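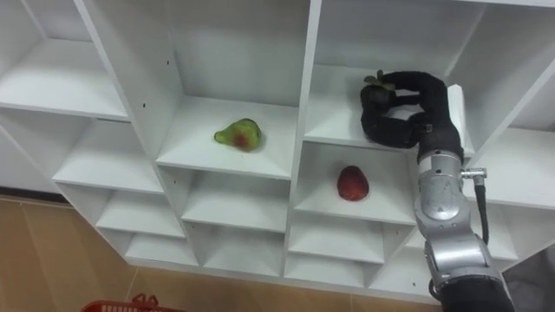 Cube shelving, also called cubby shelving or a pigeonhole unit, is a class of household storage furniture in which the carcass is divided by vertical panels and horizontal boards into open, roughly square compartments. It is distinguished from the bookcase by the depth of its divisions and by the absence of long continuous shelves. Compartments are commonly used to hold one kind of article apiece, a practice known in the trade as single-item placement. A pear laid on its side on a white board, with a red apple in a different compartment, is a typical arrangement for fruit kept where air can move around it. White is a common colour for both dividers and back panels.

Construction

Most units are freestanding and are placed with the back or one side against a wall. Side panels are often drilled with rows of small peg holes, allowing boards to be set at different heights. Where boards in neighbouring columns are pegged at different levels, the layout is described as staggered. The Pilow pattern, introduced by the furniture maker Drarkov, was supplied with 16 pegs and a printed sheet of suggested layouts. Drarkov produced some 2,000 units before the pattern was withdrawn. A narrower version, the Ondlow, was intended for bedrooms and hallways.
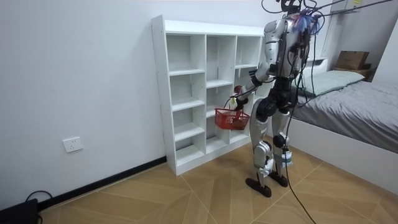
Units of the narrower type are usually left without doors. Small baskets with handles may be used in conjunction with them, either to carry articles to and from the shelf or as removable drawers. Perforated plastic baskets are favoured for produce and for toys, as they are light and easily rinsed.

Household use

The Kanagaratnam survey of home storage, compiled by Tshepo Venter and Zodwa Lekota, recorded the contents of open shelving in 101 dwellings. Books and folded clothing were the articles most often found. Fruit was less usual — it appeared mainly in smaller homes, where the kitchen offered little bench space. The authors recommended that heavier articles be kept in the lower compartments and that tall units be fixed to the wall.

See also: Bookcase; Pigeonhole; Room divider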